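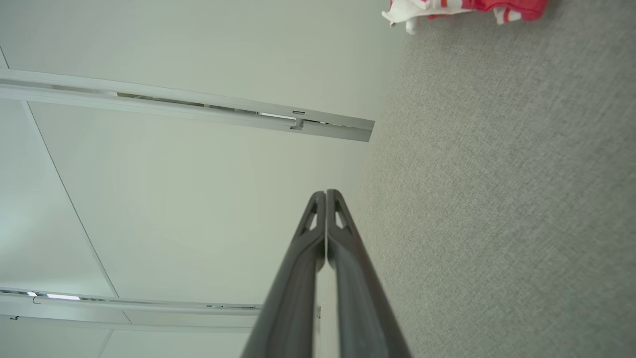 Spent the morning on the track lighting in the back room at Hostlow. Two runs, power feed at the far end, and half the heads had been flickering since February. The rails are a pale metal, the ceiling off-white, and the two lines sit close to parallel, so any error in spacing would show from the door. The upper one stops in a squared-off end cap, with a small clip-like piece sticking out of the underside just short of it. That end is where I started.

Breaker off first, then a tester on the conductors inside the channel. Check the tester on a live outlet before and after. Brendan Corrigan taught me that and I still do it on jobs where I threw the breaker myself.

Measured 248 cm from the feed to the last head on the short run and 367 cm on the long one. Writing it down here because the old drawing has neither.

Flicker is usually a head that never locked. The adapter goes in flat, turns a quarter, and the contacts should seat with a bit of resistance. If it turns with one finger, pull it and look at the tabs. Two of ours had a bent tab. Straightened one, binned the other.

Dust in the channel is the other cause. Dry brush, then vacuum. No spray cleaner anywhere near the conductors.

Heads and track have to be the same system. We had a Trelar adapter forced into an Ashour rail — it held, it even lit, and it had been arcing long enough to leave a black spot on the contact. Out it went.

Part number for the replacement adapter is 3797, if Jasmina Radulović is reading. Need two, white, plus one spare end cap.

Refugio Camacho asks whether the runs can be dimmed separately. Only if each gets its own feed. At the moment they share one, and the dimmer is a Heron unit with a minimum load the LED heads don't reach. So some of the flicker at the low end is the dimmer and will stay until that's changed.

Power back on at noon. Steady at full, still a slight shimmer below a third. Dimmer goes on the next order.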